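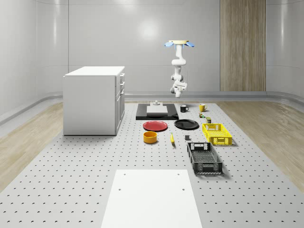
Render of the gray room, wood-grain panel at the right of the back wall.

September, late afternoon
Entry by the finishing bench, Drillesance workshop

Shellac again. I promised myself I'd write the whole business down properly this time, because the last time we did a shellac job I wrote "went fine, thin it more" in the margin and then spent most of a morning trying to work out what I had thinned, and with what. So please forgive the length of this one, and if you're the colleague who ends up at this bench after me, put the kettle on first.

The job is the Inton cabinet doors. Ash, with the grain running up and down, and the customer wants them warm but not orange. They brought in an old drawer front to show me the color they grew up with, which I was very glad of. "Warm" means something different to everybody who walks through our door, and a drawer front can be held up next to a sample board and argued over.

I mixed from the Brornia pale flakes. They came in a paper sack this time and had stuck together in the bottom corner, I suppose from riding next to something warm in the delivery van. I broke the lump up with the end of a rolling pin inside a clean cloth (not our good rolling pin, the one with the split handle) and put the flakes in the 1000 ml jar with the alcohol, lid on, and gave it a swirl every time I walked past. It took almost 18 hours before I couldn't see any bits at the bottom. I know some people are happy to start earlier and strain the rest out. I strain it anyway, through an old paint filter and then again through a scrap of stocking, and there was a surprising amount of bark and grit left behind even so. I've left the stocking pinned to the board so you can see for yourselves.

From the big jar I poured off 300 ml and thinned it until it ran off the stick like milk. That's the one marked with green tape. The rest is still heavy and is marked with a plain label and the month. Please don't top up one from the other! I'd like to keep them apart until the doors are out of the building.

Sample boards. All cut from the same ash offcut from Mujić, so at least the wood is the same story from end to end, though there's a streak of darker heart down one side that I kept trying to avoid and kept forgetting about. Sanded with the grain, wiped down with alcohol, left on the rack over lunch.

Board A, thin mix, brushed on. Lovely at first. It sinks in and you think you've put nothing on at all, then you tip it to the window and there's a little life in the grain. I did get a run along the bottom edge where I stopped to answer the phone, and going back into it made it worse, as it always does. Left it to see how it sands out.

Board B, thin mix, put on with a pad. Much nicer. I'd forgotten how pleasant this is when the pad is loaded right. Mine was too wet for the first couple of passes and then settled down, and by the third coat I was quite reluctant to stop. The color is close to the old drawer front, perhaps a touch cooler by the window and dead on under the bench lamp.

Board C, heavy mix, brushed. I only did this to satisfy myself. It dragged, it left ridges, and the ridges are still there. The color is deeper, and I can see somebody liking it on a bigger piece, but it would be a lot of rubbing out for a set of cabinet doors and we didn't quote for that.

Board D was meant to be stain first and shellac over. I used the leftover walnut water stain, very weak, and it raised the grain so much that I had to stop and knock it back. Then the heart streak went nearly black. I'm keeping it on the rack as a warning and also because the dark side is rather handsome, and I've half a mind to try it on purpose for the little stool.

Weather, for whoever wants it: rain until mid-morning, then muggy. The window by the sink was open and the one by the timber rack was shut. I had a faint bloom on the corner of board A that I put down to the damp, and it had cleared by the time I swept up. I didn't see any on B, but B sat nearer the heater, so I wouldn't lean on that too much.

A few odds and ends. The lid of the alcohol can is cross-threaded and needs a firm hand and some patience. We are low on cotton for pads; the old pillowcase has been cut about as far as it will go, and if anyone has a worn-out one at home that has been washed many times, those are the best. The pad from today is in the screw-top tin with a splash of alcohol and should be good to pick up again tomorrow.

I rang the Inton people and they're happy to come by and look at A and B side by side in daylight. I'd rather they chose B, and I'll probably give myself away by putting it in front. Hinges haven't come. The door with the repaired corner needs another look before any finish goes near it, as the filler line showed up more than I'd hoped when I wiped it down.

Left the boards flat on the rack with the cloth propped well clear of them. Green tape jar is on the middle shelf, at the back.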